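9 December 2022

Dye bath, continued from the September notes. Gudrun Rothe gave me the second skein of the Ostora wool, so I repeated the onion skin bath with 100 g of fiber and 8 g of alum. Kept at 40 degrees for the first hour, then slowly up. The color is more brown than the last time, I think the water is the reason. 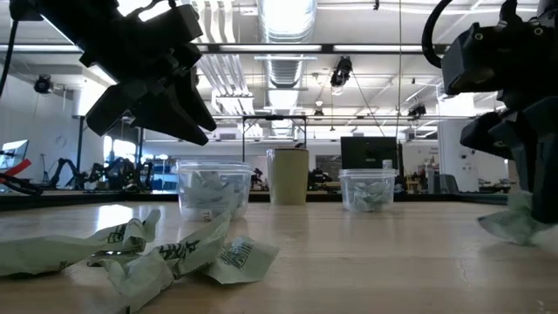 Rinsed seven times until the water stayed clear. Skein hangs now by the window. Must still compare with the Pacheco sample in daylight, the lamp makes everything yellow.

To do: ask Gudrun which alum she used in September. Weigh the skins dry, I forgot it again. pH strips are almost finished, please order.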